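Workshop notebook, 2/10/25

Back on the ticket validators for the Ikcombe buses, which I'd been hoping to leave alone until the depot had sorted its wiring. No such luck. The Irow unit came back from the number 40 route with the same complaint as in May: card goes on, light goes green, beep turns up so late that people tap again and hold up the queue. 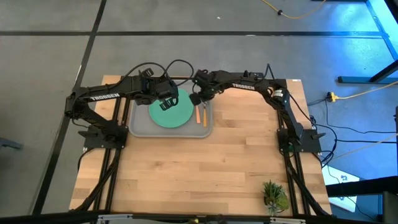

Written up by the validator bench, Ikcombe workshop

So, first job was pulling the log. There were 1,264 taps on it, and I went through the whole lot with a mug of tea (two mugs, if I'm being fair to the kettle). The double taps bunch up at the busy stops, as you'd expect, but there's a second clump right after the engine restarts at the terminus. I hadn't spotted that last time! Looks to me as if the reader wakes up before the sounder board does, and the first few passengers get the green light and no noise at all.

Tried the Urell firmware on the spare unit. Better on the bench - 70 taps in a row with the beep where it should be - but I don't trust it yet, the bench supply is far cleaner than anything you get on a bus. I dropped the voltage a bit to be mean to it and it sulked once, then carried on.

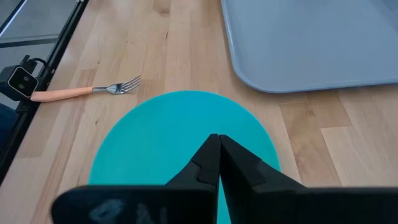

I also swapped the sounder for the louder Işık one, and that does help with the older drivers' cabs where you can't hear a thing over the heater. It's a tight fit behind the bracket, mind, and the lower screw fouls the cable if you don't feed it through first. Whoever does the next one, please do it in that order and save your knuckles.

Still to do: get the spare onto a real bus for 10 days, ask the depot if they can log the restarts at their end, and find the long bracket screws. There was a full bag of them in the second drawer and now there isn't. If you've got them, put them back please.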